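Budget numbers for the shelf-picking setup, finally. Been putting this off since November.

Huva quoted one arm with two grippers, install extra. Khalaf is cheaper but you pay for the controller separately, and the lead time is 11 weeks. Eleven! Leaning Huva. The Wesley place in Rirkbridge had a used one - gone by the time I called back.

Stuff I left out of the first spreadsheet:

- spare gripper pads, 3 sets
- mounting plate and bolts
- shipping, up to $715 depending on the crate
- a decent light, dark cabinets are a pain

Also the training time. Somebody has to do the picks by hand first, bottles mostly, and thats hours I never priced. Put it in as its own line now. Should of done that at the start.

Not buying the second arm this year. Maybe a demo unit if Huva will lend one for 2 weeks, waiting to hear.
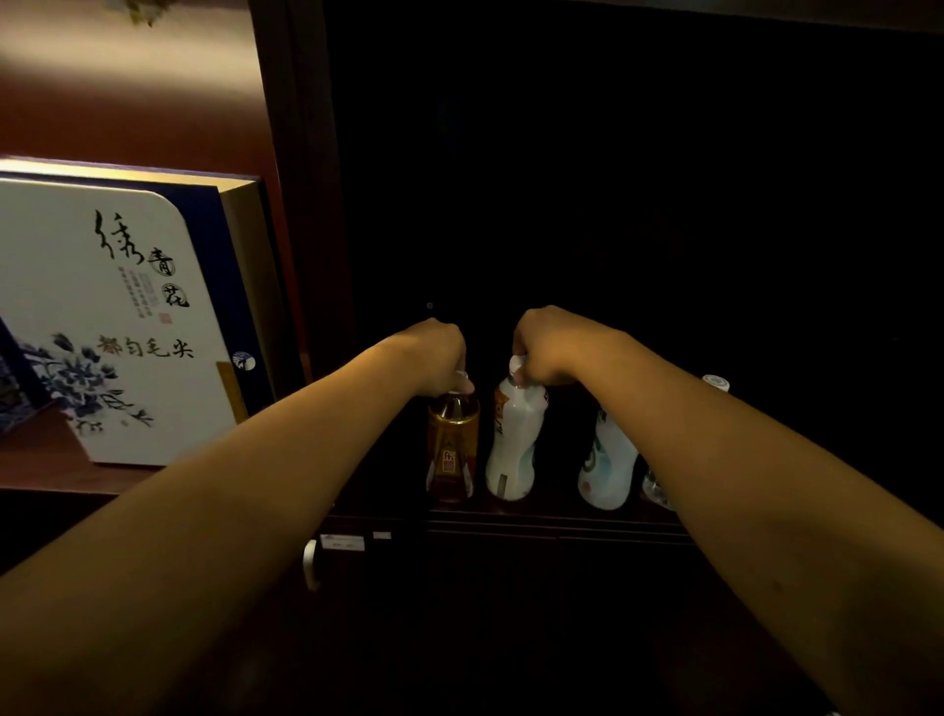
Is it worth paying for the install?

For a first arm I would pay it, then do the next one yourself once you've watched it done.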